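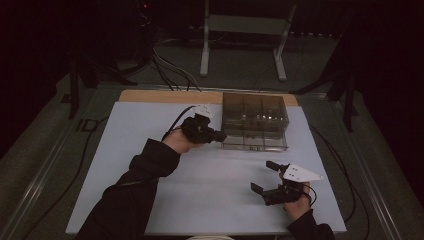 # Foam rollers and massage balls: what to stock, what to say at the counter

Speaker notes, February session, Usham branch. Slot is 40 minutes including questions. Start at 10.15, handouts already on chairs.

## Slide 1: Title

- Say good morning, point out the fire door and the toilets.
- This talk covers rollers and balls only. Braces and supports are in the afternoon.
- Ask who has sold a roller in the past month. Ask who has used one. Usually the second number is smaller.

## Slide 2: What people come in for

Most customers asking for a roller have one of these: tight calves from running, a stiff upper back from desk work, or sore thighs after starting at a gym. Some have been sent by a physio and already know what they want. Don't talk them out of it.

What we can say: many people find that rolling eases stiffness for a short while and makes it easier to move before exercise. What we can't say: that it breaks up scar tissue, flushes out toxins or cures an injury. Head office has had complaints about the word "cures". Please take it off any shelf cards you still have.

## Slide 3: The range

Pass the samples round now, starting from the left.

- **Skisik smooth roller, soft.** First roller for most people. Sells best in the longer size, as it can go lengthways under the spine.
- **Skisik smooth roller, firm.** Same shape, less give. For regular users.
- **Essien ridged roller.** Hollow core. Too hard for most beginners and it comes back more than anything else in the range.
- **Tosar ball, single.** Feet, buttocks, between the shoulder blades.
- **Tosar double ball.** Two balls joined, for either side of the spine. Stock code ends in 1783. The single ends in 1738, and they do get mixed up on reorders.

## Slide 4: Choosing for the customer

Start soft. If someone is wincing, they tense up and get nothing out of it. Let them press the display roller with a thumb, then lean a forearm on it against the wall. Please don't put customers on the floor.

Heavier customers will flatten a soft roller sooner. Mention the firm one without making a thing of it.

## Slide 5: How to use it (demo)

Mat goes down here. Calf first, then thigh, then upper back.

1. Slow, a few centimetres at a time.
2. Stop on a sore spot and breathe.
3. Up to a minute on each area.
4. Keep off the knee, the lower back and the front of the neck.

Do the wall version with the ball as well. It suits older customers who can't get down to the floor or up again.

## Slide 6: When to send them elsewhere

Don't sell first and ask later. Refer to the pharmacist or GP if they mention:

- a hot, swollen or painful calf, which needs same-day advice
- numbness or pins and needles
- a recent fall or suspected break
- blood thinners or brittle bones
- pregnancy, if they haven't already asked their midwife

Pause here. This slide got the most questions in the last session, so leave five minutes.

## Slide 7: Returns and figures

We sold 808 rollers across the branches last year and roughly 2000 balls. Balls are cheap and sit by the till. Rollers go back mainly for being too hard, so see slide 4. Opened rollers can't go back on the shelf, even if the sleeve is intact.

Floor stock should be 3 of each roller, with one out of its wrapper for people to handle. Wipe the display one down at close.

## Slide 8: Questions

Likely ones:

- *Can you use it every day?* Yes, if it isn't leaving bruises.
- *Before or after exercise?* Either.
- *Are the vibrating ones coming?* Not this season. No price yet.

Collect the samples before lunch. One Tosar single was missing after the Usham evening session.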